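Recruitment and Staffing Practice
Unit 2: Sourcing and Placement
Lecturer: Siv Torvik
November 2023

2.1 The labour hire agreement
A staffing firm may recruit for a client's own payroll or remain the employer itself. Students should recognise both arrangements and know who pays the worker in each.
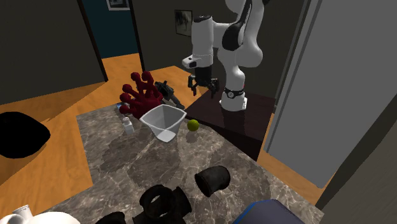

2.2 Screening candidates
Reference checks are completed before an offer is made — never afterwards. Read the Puvetti case, pages 2 to 4, before the tutorial with Laiba Talpur.

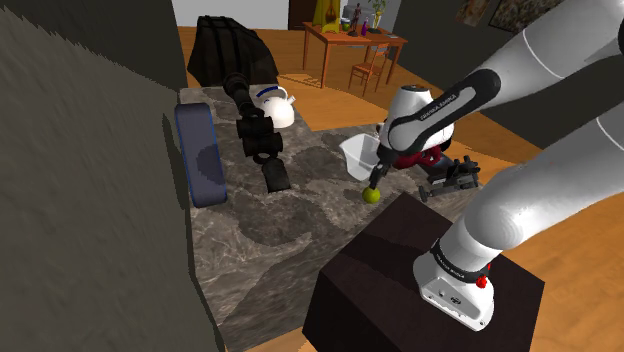

Figure 2. Robot arm holding a green apple.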